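## Soft furnishings corner

September again, and the great blanket question returns to the Hukorthorpe common room. Several of you feel the teal one should be folded in three and put away by ten. Others feel a sofa is for sitting on and a blanket is for having. 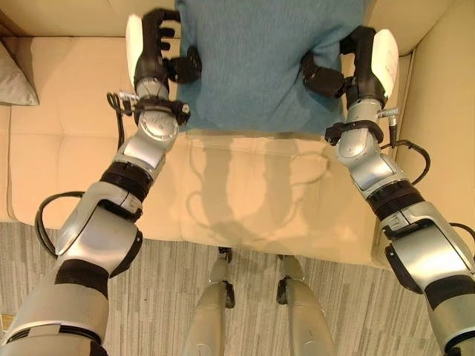 Nomisum block would like it noted that they have never folded anything and sleep perfectly well. Noted.

The cushion debate is calmer. The grey one goes upright against the back, in the middle, over the join – that way neither end of the sofa can claim it. Please stop taking it up to room 905. We know.
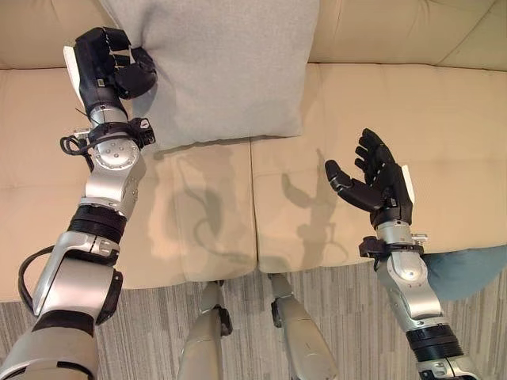 *Grey cushion, middle of the sofa, as agreed.*

Spare covers are in the Groleck cupboard, under the jigsaw (500 pieces, allegedly).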